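Counter Surfaces, Nirkstead Apartment

Hiếu Đỗ finished the kitchen and the small pantry at Nirkstead in August. The owners wanted pale surfaces throughout and no dark wood. The work took 11 working days, including 2 lost to a late delivery from Cledstead. The pages for the bathroom and the hall are listed separately under Primulen Interiors.

The pattern on the counter is called Thân in the supplier's catalog. It has a white ground with faint gray veins and thin beige lines that cross it on the diagonal. We looked at a plainer white first, but the owners thought it was too flat next to the painted walls.

Two things came up during the planning. The first was the length of the counter. The old one stopped short of the window and left a gap that collected crumbs. The new one runs all the way to the wall, which added 60 centimeters of working space. The second was the position of the outlets. They were moved up so that cords no longer trail across the place where food is prepared.

The pantry has the same surface on its lower shelf. The upper shelves are painted board, and the owners chose the paint themselves. Hiếu cut the pantry shelf from the piece left over after the sink opening was made, so the veins there run in the other direction.

For daily cleaning we recommend a soft cloth with warm water and a little dish soap. Wipe up coffee, wine and tomato sauce the same day. Do not use scouring powder. Hot pans should go on a trivet.

Samples of Thân and the plainer white can be seen at the Nirkstead showroom, and small pieces can be borrowed overnight. Please bring them back by noon.

The last view in the gallery is a close one of the marble-like surface, with the gray band of veining in the upper part and a bit of something bright red in the corner.
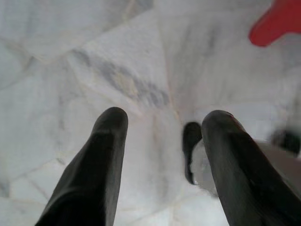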